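The Button and Bead Corner: a sort-out at last

Those of you who come along to the craft mornings at Gastunbridge will know the old biscuit tins, and will know how long it takes to find one decent red bead in them when you are halfway through a card and the tea is going cold.

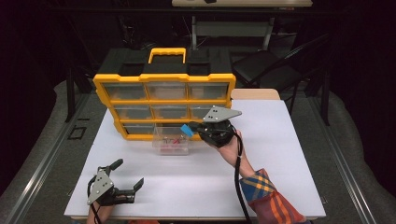

I have been promising to do something about the small bits and pieces ever since November, and I'm pleased to say we have finally made a start. It's slow work, but rather soothing once you get into it, and I found myself quite sorry to stop for lunch!

We are using a little case of clear drawers with a handle on the top, the sort people keep screws in, and I do recommend one if your own sewing table is anything like mine. You can see what you've got without opening a thing, and the drawers come right out, so you can take the one you want over to your chair and leave the rest where they are. My advice is to begin with a single colour family (I always go for the reds and pinks, as they cheer me up) and to leave the odds and ends until you know how much room you have left. If you start with the odds and ends you will fill every drawer with them, as I did at home, and then have to tip the whole lot out again.

Darlene Sandhu has very kindly given us a bag of 400 mixed beads from her late aunt's workbox, some of them really lovely, and these still want sorting. We also have the buttons left over from the Kovudell quilt, which I haven't dared to look at yet.

The next sorting morning is 10th July, and it lasts 2 hours with a break in the middle. Do bring a saucer or an old jam jar lid to tip things into, and your reading glasses. Spare lidded pots would be very welcome too, as long as they've been washed.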